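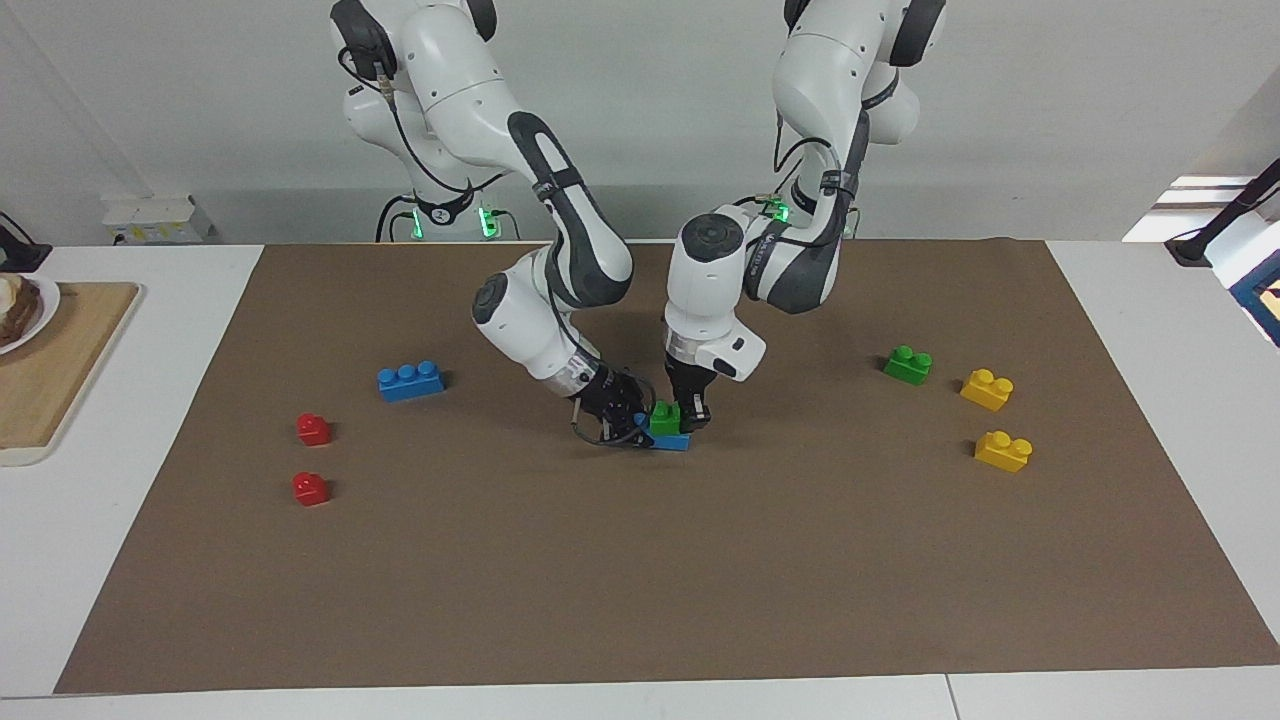 1. OPEN

Hi, thanks for staying for the last slot. Friday afternoon, I know.
Talk is the brick cell fault at Kitesberg. What broke, how we missed it, what we changed. 12 minutes then questions.
Say up front — no one hurt. People always wait for that bit and don't listen till they hear it.
Set up on slide: two arms, brown paper mat, chunky toy bricks. Task called Dunstan. Stack a brick on a brick with both arms close in, then sort the rest by color. Easy to say.
Green brick on blue, left arm holding. Right gripper open, right there next to it. Let them look. Ask who's nervous about the distance.

2. WHAT HAPPENED

May, second shift. Arms had been running the stack routine since lunch.
Left arm is holding the top brick, waiting for a release signal from the right. Signal never comes.
Controller (Lurlow, our in-house one) should time out and hold both arms. It timed out the left one only.
Right arm starts its next move. Goes straight through the space the left wrist is sitting in.
Contact at the wrist housings. Low speed, thank god. Loud though.
Force limit tripped on the right arm. Left arm never registered a hit at all — it was already in hold, and hold mode was ignoring contact. Pause here. That is the bad part.
Operator hit the e-stop. Log says 9 seconds after contact. Don't make this sound like her fault, it wasn't. The stop button was on the wrong side of the cell and she had to walk round.

Damage: one bent finger, one cracked cap. Cell down for 12 days waiting on parts. Parts took longer than the fix, mention if they laugh.

3. WHY WE MISSED IT

Simulator had both arms timing out together. Real one didnt. Two separate timers, started at different times, and we'd only ever tested with the network quiet.
Near misses before this. We went back through the logs after and found some 8 where the right arm moved early and just got lucky. All marked "retry ok". So no one opened them.
Retry ok is a terrible label. Say it twice.
Also: risk sheet covered arm vs. person. Arm vs arm was one line and the line said "see software". Software doc said see risk sheet. (wait for groan)

4. CABLES

Not the cause but goes in the report so it goes in the talk.
Black cable loops by the right gripper, slide 1. First theory was a snag. Spent most of a week on it. Re-taped, re-routed, swapped a strap, ran it again, same early move.
Lesson for me — I wanted it to be the cable because a cable is cheap.
Still, check your loops. Slack near a gripper is asking for trouble, seperate talk.

5. WORKING APART

Go to slide 2 here. Blue and red under the right arm, green and yellow under the left. Each arm over its own cluster, clear mat between.
This is the layout I'd point people to if they're starting out. Right fingers up against a blue brick, left jaws by a green one, and they have no reason to meet.
Shared space is where the money is though, everyone wants the stack. So you can't just ban it. You have to own the handoff.
Don't rush this slide. I rushed it at the dry run.

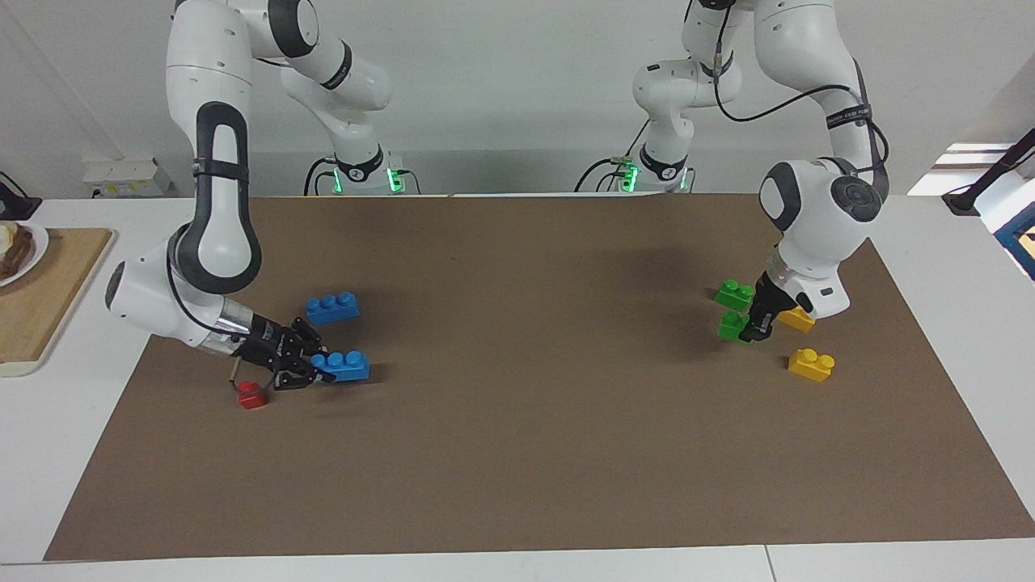

6. WHAT WE CHANGED

- One timer for both arms. If either one times out, both hold
- Hold mode listens for contact now. Should have from day one
- Middle of the mat is a locked zone. One arm has the lock. For a stack the second arm comes in only at reduced speed, and only when the first one has confirmed it's still
- E-stops on both sides of the cell
- "Retry ok" is gone from the logs. Early move is a fault, stops the run, someone has to read it and sign
- Risk sheet has a real arm vs arm page. Kumetti site took a copy, they found a gap in theirs too. Ask before naming which cell

Cost: stack cycle is slower. Production hates it. We're keeping it.

7. STILL OPEN

Dont know why the release signal dropped in the first place. Best guess is network load, can't reproduce. Say so plainly, someone will ask.
Lock zone is a fixed box, too big, wastes mat. Want it to move with the task. Not done.
Haven't tested with power loss on one arm. On the list, top of the list.

8. QUESTIONS

If asked about speed numbers — not cleared to share, take email.
If asked would light curtains have helped: no, nothing crossed the edge of the cell.
If asked about the sim: yes it's fixed, timers now start apart on purpose and we add network noise.
Put contact slide up and leave it up. Take the clicker back to the front desk.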